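HM204 Museums and Their Money
Handout 4: What a picture is worth, and to whom

Please read this before the seminar. Last year's group didn't, and we spent an hour on the car park at Stinville.

The question this week is how a collection decides what it owns is worth. There are three usual answers (insurance value, sale value, and whatever the director said at dinner) and they rarely agree. 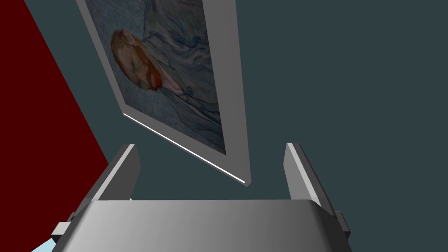
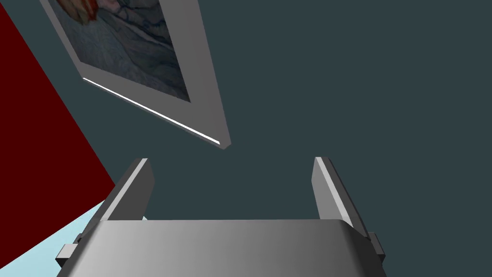
Start with insurance. The Nurar Gallery insures 2,028 works out of 3,039. The remainder are covered by a clause called "general contents", which they share with the kettle. This is perfectly legal. It is also cheap, and you should keep both facts in mind when reading the annual report.

Sale value is harder. Most public collections can't sell without a long argument, so the figure is a guess about an event everyone has promised to prevent. Clesar's accounts solve the problem by leaving the line blank. Auditors dislike this but have yet to suggest anything better.

Copies and reproductions
A good copy may cost 210 pounds and please more visitors than the drawing it was made from. Does it belong on the books? The Giáp Collection says yes, under "furniture". Consider what follows if the copy gets damaged and the furniture budget has gone on chairs.

For the seminar
Bring one page on the following: should a museum list a price for something it will never sell? Opinions are welcome if they arrive with a reason attached.

Reading: chapter 4 of the course pack. The footnotes are better than the chapter.

Essays are due at noon on the last day of term. The portal closes at noon too, and it has no sense of humour.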